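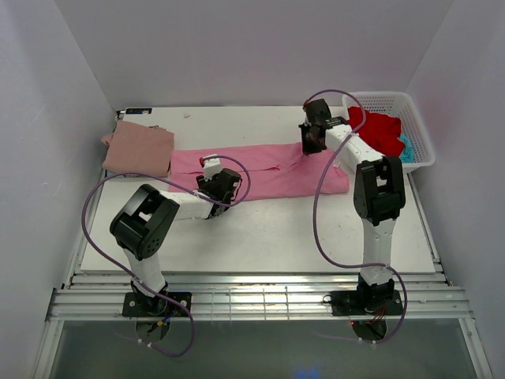
A bright pink garment laid flat on a white board, with more clothes in a basket behind.

The book I have reread most often is a housekeeping memoir that has been out of print for most of my adult life. It is called The Winomano Letters, and it came out from Getbridge, a small press that did mostly cookbooks and county histories. I bought my copy at a library sale for 90 cents. It has a water stain on the back cover and a stranger's shopping list written inside the front one: eggs, bluing, stamps.

The author signed herself only as Panganiban. She wrote the letters over several years to a sister who had moved away, and the press printed them with very little changed. There are 389 pages, no chapters, and no index. The letters run on from one to the next with a line of white space between them. If you want to find the passage about the flooded cellar, you have to go looking for it, and you will probably read 20 pages of something else on the way.

I first read it at a time when I was reviewing novels for a weekly and getting through three or four of them at a stretch. Most were competent. I remember very few. The Winomano Letters had no plot that I could have summarized for an editor, and I read it slowly, a few letters before bed, for most of a winter. When I got to the end I went back to the start.

Rereading it this October, I noticed how much of it is about money. I had forgotten that. She writes down what coal cost and what she was paid for sewing. There is a long run of letters about a loan of $3,000 to a cousin who wanted to open a hardware store in Govwood, and the loan comes up again and again, sometimes only in half a sentence. The store opens. The store moves. The cousin sends a ham. She never says whether he paid her back, and on this reading I went through the last 50 pages with a pencil trying to find out.

The other thing I had forgotten is how cross she can be. My memory had turned her into a kindly person. She is fair, mostly, but she holds on to things. A neighbor who borrowed a ladder is still being mentioned two years later. Her sister seems to have complained about the tone, and the reply is the shortest letter in the book: "I will write about the weather, then." She does so for four letters, and they are very good on the weather.

Some of it is hard going. The middle section leans on family news that meant something to two people and means little to anyone else, and Getbridge supplied no notes. A reader coming to it cold will not know who half the names belong to. I have read it six times and I still mix up two of the uncles. There are also opinions about her neighbors' churches that I skip now.

The press closed long ago. According to the slip of paper tucked into my copy, the only printing was 4,000, and I have no idea how many of those are left. I have seen it for sale twice since I bought mine. Once it was shelved under gardening, and I bought it and gave it to a friend, who returned it after a month and said she had liked the ham.

I used to press it on people more than I do now. It is a difficult book to recommend. If you say it is about daily life, they expect comfort, and if you say it is about a loan, they expect a quarrel. It does have one good quarrel, over the sale of a piano, and I usually send people there first. The letter begins near the top of page 212 and takes up five pages. If you can stand that one, go back and begin properly.

My own copy has started to lose its pages. The first gathering came away from the spine this fall, and I keep it in place with a rubber band. I am on the cellar again.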